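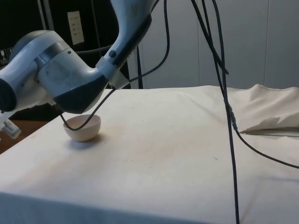
The small cream bowl, on the table with the off-white cloth.

Monday

Slept badly and got up at 5 to a kitchen that was already light. Rain in the night, so no need to water. Coffee, toast, then straight to the flour.

The Ornura flour is nearly gone and I can't say I'm sorry. It takes up more water than the last one and I never got used to it. Today's dough weighed 1312 grams before the salt and it still felt stiff, so I wet my hands and folded it twice more than I'd planned. Left it by the window with a plate on top and went out.

Took the bus to Tahiri for the dentist. 2 fillings, both on the left. My mouth was numb until past noon and I bit my cheek on the way home without noticing. The bus was late and I stood by the hardware store reading the paint cards. There is a gray I like for the hallway - a bit greener than what we have - but the hallway can wait until the leak over the stairs is dealt with.

The dough had gone too far by the time I got in. It was slack on top and smelled sour. I shaped it anyway and baked it hot. The loaf came out flat and wide, with a good crust. Had two slices with butter on the right side of my mouth. The flavor is better than last week's, so maybe the long wait was worth something. Next time I'll put it in the fridge before I leave.

Paid the water bill. Wrote to Allisel again about the oven door, which still doesn't close unless I lift it. Their last letter said ten working days and that was in February.

In the evening I cleared out the drawer with the string and the dead batteries. Found the spare shed key and the receipt for the boots. The boots are past returning now.

Tooth is starting to ache. Going to bed early. Need eggs, dish soap and a different bag of flour tomorrow.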